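Peren Fan Club Manager
Section 4: Setting up a meet-and-greet list

Use this section to open a sign-up list for a celebrity appearance, such as a mall show or a film premiere. You need an organizer login.

1. Open Events and choose New Appearance.
2. Type the performer's stage name as it should print on the passes.
3. Enter the venue and the call time. For the Prilimville hall, set the capacity to 800.
4. Set the number of meet-and-greet places. The limit is 200 per appearance.

Note: Places held for press come out of the same total.

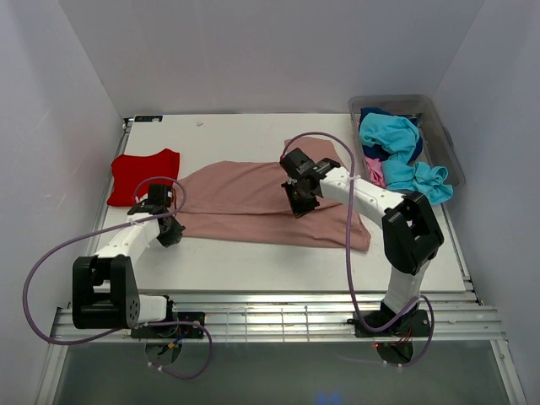
5. Choose how places are given out: First Come or Draw. A draw can't be changed back once it is open.
6. Press Publish. Members get the notice in their inbox.

Caution: Do not publish before the performer's management has confirmed in writing. A published list can be closed, but the notice can't be recalled.

4.1 Printing passes

1. Close the list.
2. Select Print Passes and load the card stock.
3. Print one test pass and scan it at the door station.

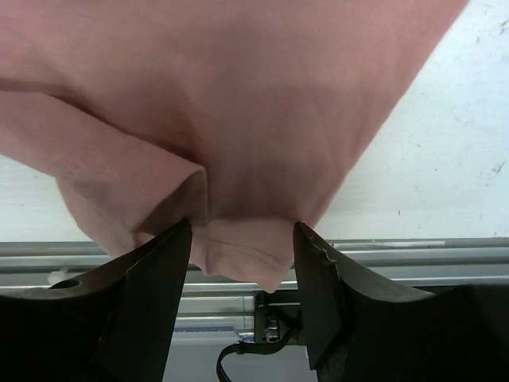
If the scanner shows error 79, the pass belongs to another appearance. Go back to Events, pick the correct one and print again.
4. Print the rest, sorted by last name.

Comments (3)

Panya Pongsiri
Does the draw include members who joined after the list opened?

Yavuz Altıntaş
Yes, up to closing. We had 2265 entries in October and it took all of them.

Panya Pongsiri
Thanks, got it working.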